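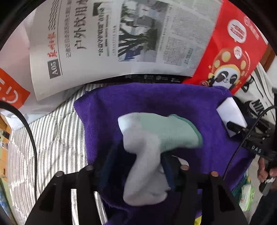

The House Rules for Teaching a Gripper

Ivix started its household handling program in April with one page of rules. The page is now a 14-page booklet, and most of the additions concern things that sound too small to write down: where a cable may run, how long to hold still, what to do when a sock folds over on itself.

The program trains robot arms by having people do chores with a hand-held gripper. The person picks something up, moves it and puts it down, and the recording becomes a lesson. A careless habit in the person becomes a careless habit in the machine, so the booklet is mostly about habits.

Section one covers the grasp. Both fingers should meet the object before it leaves the surface. With cloth, the operator takes one layer or all of them, and says in the log which it was. Socks get a paragraph of their own. A sock can be lifted by the cuff, the heel or the middle, and each lift leaves the rest hanging in a different way. Early on, everyone at Ivix lifted by the cuff, and the arm they trained was lost whenever a cuff was tucked under. Operators now have to vary the grip and are told to stop if they catch themselves repeating one.

Section two covers the table. The first version asked for a bare white surface. Drandetti, a care equipment firm that tested the early results, objected that its customers did not live on bare white surfaces. The rule was turned around. Newspaper, towels, packaging and striped cloth may all stay, as long as nothing is sharp, hot or breakable within reach. Anything with a person's name or address on it comes off first.

Cables were the hardest part to agree on. Fu, the workshop that maintains the grippers, wanted them clipped down at all times. Operators said clips pulled at the wrist. The booklet settles on a loose loop to the side, with slack enough for a full reach, and a check of the connector before each session. A cable that crosses the object being handled means the take is thrown out.

Failed grasps are kept. If the fingers slip, the operator finishes the attempt, opens them fully and tries again. After 13 failures in a row the object is set aside and logged.

Sessions end when the operator says so, and no reason has to be given. Jalex, which licenses the recordings, asked for a minimum length and was turned down.

The rules are reviewed every 2 months. The next revision adds a section on gloves, which two operators have already sent back with corrections.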